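The robot that needs a minder

The sales sheet for the Uro says it looks after itself. Sigita Org keeps a copy pinned over her bench, next to the list of everything she has to do before it goes out.

The Uro is a path inspection robot, sold by Sesix and hired by the Plallutar estate to roll along its footpaths looking for cracks and lifted edges. It makes its first run early, before the dog walkers. Org starts 40 minutes before that. She wipes the camera window, checks the tyres, tightens whatever has worked loose and goes through the pictures from the previous outing.

Those pictures are the sore point. The machine was bought to find a crack you could slide a coin into. What it brings home on a bad morning would not show you a pothole.
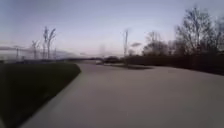 A bend in the path as recorded by a fixed camera. The blur runs through grass, trees and paving alike.

Sesix puts this sort of thing down to low light. Org doesn't buy it, or not all of it. She has frames from darker mornings that are perfectly sharp, and she has a camera bracket held on by 6 small screws, two of which she can turn with her fingers by the end of most weeks.

"They sent me a software update," she says. "I wanted a washer."

She got her washers in the end, from the ironmonger. She also slowed the robot down on bends, a setting buried so deep in the menus that she has written the route to it on the lid in marker pen. Of the last 191 frames she went through by eye, 17 were still too soft to use. Sesix would call that a good score. Whether it is depends on where the cracks are, and a soft frame can't tell you.

Reet Baranauskienė, who manages the paths budget, is more patient than I am. She points out that the old way was a man with a clipboard twice a year, and that he missed things too. Fair enough, but he didn't need his head screwing back on.

I asked Sesix how much daily care the Uro is meant to have. The answer mentioned "light user maintenance" and gave no hours. A rival firm, Butkienė, was no more forthcoming about its own model.

Org plans to fit a stiffer bracket in September, cut from a bit of steel plate she already has. If it holds, she says, she'll send Sesix the drawing.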